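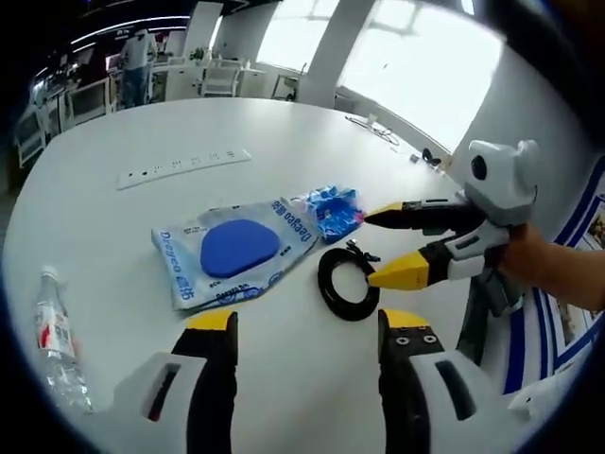

Features / Robotics

214 shares 17 comments

If you have ever tidied a table after a long meeting, you have done something that robots still find terribly hard, and you probably did it while talking to somebody about dinner. A water bottle rolls when you nudge it. A coil of cable is one object until you lift it, and then it's a long, floppy problem. Plastic packaging is worse still, thin and shiny and full of creases, and it never lies the same way twice.

The team at Carkitz, a small robotics lab that has spent the past two years on exactly this sort of everyday clutter, decided to go at it with very little in the way of robots. Their method, which they call Vivley, starts with people holding grippers in their own hands. Each gripper has two fingers with yellow tips and carries its own camera, so whatever the hand does gets recorded from close to where the gripping happens. A person works through a tabletop with one in each hand, and the footage and the motions become lessons for a machine that wasn't even in the building.

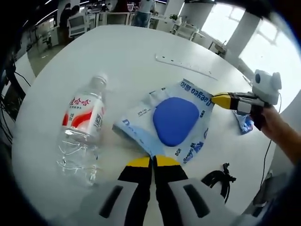

Hand-held grippers have been around for a while, of course, and the lab is quick to say so. What Vivley adds is a way of choosing which lessons to keep. The group had been assuming, as most of us would, that more was better, and that a smooth, confident pickup was the best kind. Then they trained one model on 700 demonstrations and another on just 200 picked for their little stumbles – a finger that slid off a wrapper, a second try at a cable – and the smaller set came out ahead. On soft packages the robot managed 75 percent of its attempts, and the lab had to run the whole comparison again before anyone would quite believe it.

I find that rather lovely, I must say. Anyone who learned to cook beside a grandparent will remember the recoveries (the torn dough, the pinch of flour to fix it) much better than the parts that went well.

There are limits, and the researchers were generous about walking me through them over a very long coffee. The scoring step, a piece of software named Ghorbani, is slow, and it gets confused when both hands work close together and one blocks the other's view. Clear plastic still fools it. And all of these results come from tabletops, so a kitchen drawer or a packed suitcase is another matter entirely.

The next round of tests begins in November with Cesten, a packing company that handles mixed returns, where a single box may hold a charger, a shirt and half a roll of tape. The lab plans to bring the grippers along and let the packers themselves do the teaching.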